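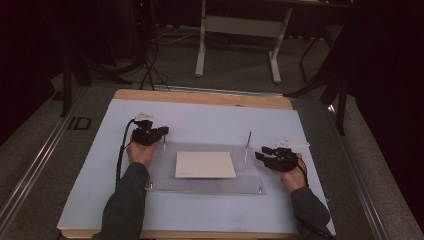
Kulap Chantharasri wrote to us in April that her classroom collection of 73 picture books had lost eleven spines in a single term, and asked whether any of them could be saved without sending them away. Most of them can. The guidance that follows is issued by the Starlow School Library Workshop for staff and parents who repair books at school or at the kitchen table. It covers ordinary lending stock only. Local history items, signed copies and anything older than the school itself should be set aside and referred to the workshop.

This site uses cookies to remember your preferences. By continuing to browse you agree to our use of cookies. Accept / Manage settings

Before any repair

Withdraw the book from the catalog as "in repair" so that it does not appear as available. Write the accession number on a slip and keep the slip with the book at all times, including any detached pages. Loose pages should be placed in order at the front of the book and held with a paper band. Rubber bands mark the covers and should not be used.

Wash and dry the hands. Lotion should not be applied beforehand. Wipe down the work surface and cover it with clean waste paper, changing the paper whenever adhesive reaches it. Newspaper is unsuitable, as the ink transfers.

Torn pages

Household tape must not be used on any page. It yellows within a few years and the adhesive creeps out at the edges, joining neighboring pages together. Use document repair tape or, for a long tear, thin repair tissue with wheat paste.

Align the tear so that the printed side overlaps correctly; most tears have a bevel, and one side will sit naturally over the other. Apply a little paste along the bevel with a small brush, close the tear, and lay waxed paper on both sides. Close the book and leave it under an even weight overnight. Tissue is torn to shape, never cut, so that the soft edge blends into the page.

Loose pages

A single loose page can be tipped in. Run a line of PVA adhesive no wider than a pencil lead along the inner edge of the page, set it squarely into the gutter, and check the top edge before closing the book. Four or more loose pages in one place generally mean that the sewing or the binding glue has failed. Tipping in will not hold, and the book should be rebacked or replaced.

Loose hinges

When the cover swings away from the text block but the endpapers are whole, the hinge can be tightened. Stand the book upright on its tail. Dip a knitting needle in PVA and roll it down inside the hollow between the spine and the cover, turning it so that the glue reaches the joint on both sides. Remove the needle, lay the book flat, press a bone folder along the outer groove, and place waxed paper inside each cover. Weight it for a full night. Hurrying this step is the most frequent cause of a second repair.

Dirty covers

Laminated covers may be cleaned with a barely damp cloth and a drop of dish soap, then dried at once. Cloth covers should be cleaned dry, using a soft white eraser and light strokes in one direction. Crayon on laminate lifts with a clean eraser and patience - do not use solvent cleaners on any book that will go back to children.

Damp and odor

Stand a damp book on its tail with the pages fanned, in a room with moving air and out of direct sun. Interleave paper towels every 20 pages or so and replace them as they take up water. Hair dryers and radiators cockle the paper. A musty book that is already dry may be placed in a lidded box beside an open dish of baking soda for one week. Books showing active mold should be bagged, sealed and discarded. They should not be brushed indoors.

Labels

Old spine labels soften under a warm iron set to low, with a sheet of baking parchment between. Peel slowly from one corner. Replacement labels are placed 4 cm from the tail of the spine throughout the Starlow and Clestau collections, so that call numbers line up along the shelf.

When to stop

Repair is not always the economical choice. A paperback in print with a failed spine is normally replaced. Zuzanna Zieliński keeps the repair register and can advise on whether a title is still obtainable - please quote the accession number when asking. Repaired items should rest on the workshop shelf for 24 hours before they are returned to circulation, and the catalog record should be changed back on the same day they leave it.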